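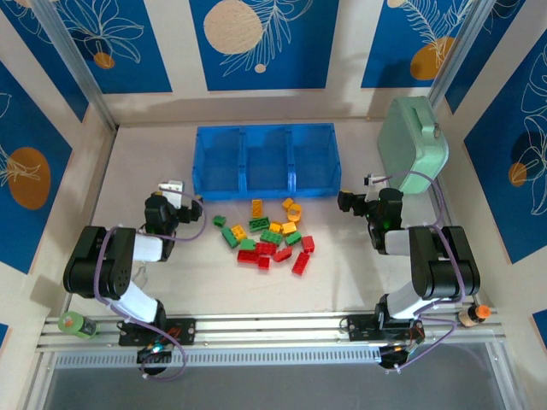 From: Agata Carbone
To: skanon-users
Date: November 25, 2023
Subject: Re: [skanon-users] Planner keeps reassigning bricks between arms

Hi Saqib, hi everyone,

Sorry to be slow with this one, I wanted to sit down with your logs properly before saying anything, and then Daniyal borrowed me for the Mistia release and there went my week.

Saqib Niazi wrote:

> We are running the brick sort on the two-arm table, red, green and
> yellow into the three-compartment blue bin. Segmentation looks fine to
> me. But the task allocator will give a brick to the left arm, the arm
> starts to move, and then one cycle later the same brick belongs to the
> right arm. Sometimes it goes back and forth 4 or 5 times before
> anything gets picked. It is worst when the bricks are close together
> in the middle. I raised the replan period and it helped a little, but
> now the whole thing feels sleepy. Is there a hysteresis setting
> somewhere that I have missed?
>
> Also, the long yellow one right in front of the bin nearly always
> fails with "no approach". Same cause?

There is a hysteresis setting, and you haven't missed it so much as we hid it. It's called switch_margin, it lives in the allocator section and not in the planner section where any sane person would look, and the default is zero. I have been grumbling about that default for a long time (Junaid will confirm). With a zero margin the allocator compares the two arm costs every cycle and takes the smaller one, so a brick that sits close to the midline between the bases has two nearly equal costs, and a tiny wobble in the pose estimate is enough to tip it over. Your pile is right between the arms, so you have a whole lot of bricks like that, poor you!

Please try this in your config:

allocator:
 switch_margin: 25
 lock_on_motion: true
planner:
 replan_period_ms: 100

The margin is in cost units, and 25 is what I use at home on a similar layout. The second line matters more, I think. It keeps an assignment fixed once the arm has left its rest pose, unless the grasp is declared infeasible. With that on you can put the replan period back down to 100 and things should wake up again.

Now, the long yellow brick. I don't believe it's the same cause, though I can see why it looks that way. It lies lengthwise just in front of the middle compartment, and there's a dark green one directly on the near side of it. The grasp sampler wants to close across the short side, which means one finger between the yellow brick and the bin and the other between yellow and green. The bin goes into the collision world as a box padded by 13 mm, and if you draw that padding in the viewer I would bet you it swallows the gap on the bin side completely. So every candidate is thrown out before the planner even sees it, and you get "no approach".

Two ways out. You can lower the padding for the bin only (collision_padding can be set per object, Tanveer added that in Bangash and it was a very kind thing to do). Or you can leave the padding alone and let the order of picks do the work: set prefer_clearance to true, and the bricks with free space around them go first. The green one off by itself at the far left would be an early pick, for instance. That won't cure the bin side, mind you, so for the long yellow brick I'd still go with the padding.

One question back to you. Are you using the Sarnik color model or the old thresholds? Some of your yellows are close to orange, and one is noticeably lighter than the rest. The old thresholds can drop a pale one for a cycle or two, and when a brick vanishes and comes back it gets a new ID – and a new ID has no lock, so you'd see it swap arms even with everything above in place. If you see IDs climbing in the log, that's your culprit.

I'm hoping to get a nonzero default into the December release. If anybody on the list depends on the present behavior, please speak up, I'd rather hear it now.

Warmly,
Agata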